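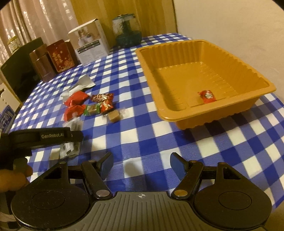
Subscribers in Sernodthorpe have asked whether the spring series of improvised music will again be recorded, and whether the recordings will be open to performers who did not take part in last year's concerts. The earlier message is quoted below for reference.

> The Fodport hall has confirmed the use of its large room for
> the spring series. We would like to know before February
> whether the concerts are to be recorded as they were last
> year, and on what terms. Several members who play in the
> Sernodthorpe ensemble were not included in the previous
> release and would like to be considered for this one.
> Please also confirm whether the piano will be available
> for rehearsal.

The programming office replies as follows.

The series will be recorded in full. Vogler has agreed to provide the sound engineer and the mobile equipment on the same terms as before, and will prepare the first mix. Brastano will again issue the release, in an edition of 600 copies. A download version will follow once the printed edition has been sent to subscribers.

Selection for the release is open to every ensemble that appears in the series, including duos and solo performers. Each ensemble may put forward up to 3 pieces, with a combined length of no more than 25 minutes. Pieces built on existing compositions may be submitted, but the performers must obtain permission from the rights holder before the concert -- the office cannot do this on their behalf. Vocal works with text should be sent with the full text and, where needed, an English translation for the booklet.

The piano at Fodport will be tuned before the opening concert and again at the midpoint of the series. It is available for rehearsal from 2 p.m. on concert days. Preparation of the strings with screws, rubber or similar objects is allowed only by written agreement with the hall. Last year's request to move the instrument to the center of the floor has been granted, and the seating plan has been changed to match.

Ensembles that wish to bring their own amplification should send a stage plan with their submission. The hall's power supply on the balcony side remains limited, and plans that depend on it will be returned for revision.

Replies should go to the office address and not to the full list.

Programming Office
Spring Series, Fodport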